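Progress report to the Chmielewska small grants office
Project: Kasura craft and home weaving program
Prepared by: Larasati Nugroho
Period covered: up to the end of March

Summary

In this period we finished the first course for beginners and we opened the second one. The budget line for materials is nearly used, and the line for travel is almost untouched. The market day is moved to a later month. I explain the reasons below.

Courses

The first course closed with all places filled. Most of the learners had no experience with weaving before, so we spent more evenings than planned on how to prepare the material and how to start a base. The teacher asked to keep the same groups for two more evenings, and I agreed to it. The second course meets every Thursday at the Ustero hall. The hall has better light and the rent is the same as in our old room, but the heating must be paid separately. I did not know this when I wrote the application. 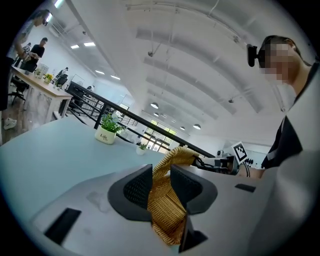
Basket-weave pattern in golden yellow, with the upper edge rolled.

The edge is the part where learners need the most help. In the evaluation forms many of them wrote that the teacher went too fast there. For the second course we have divided this lesson in two parts, and we will give a printed sheet to take home. The text of the sheet is ready. The drawings are still missing.

Materials and money

From the grant of 4000 we have 476 left for materials. Our supplier, Zikeo, raised the delivery fee in the winter, and we changed to one larger order per season. This saves some money but we need a dry place for storage. At the moment the bundles are in the back room of the hall, which is not ideal, and the hall manager would like to have the room back before summer.
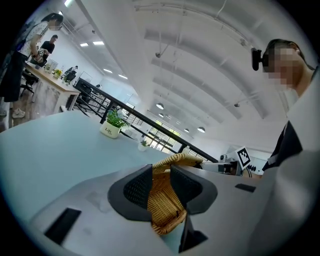 I would like to ask your permission to move part of the travel line to storage. The travel money was meant for visits to other weaving groups, and only one of these groups answered our letters. If the answer is yes, I will send the corrected budget table together with the receipts.

Market day

The market day could not be held as planned because the town is repairing the square. We have a verbal promise for a new date but no paper yet. The learners were disappointed, and several of them had already prepared price labels.

Next steps

Finish the drawings for the printed sheet.
Get the new market date in writing.
Find storage outside the hall.
Collect the evaluation forms from the second course.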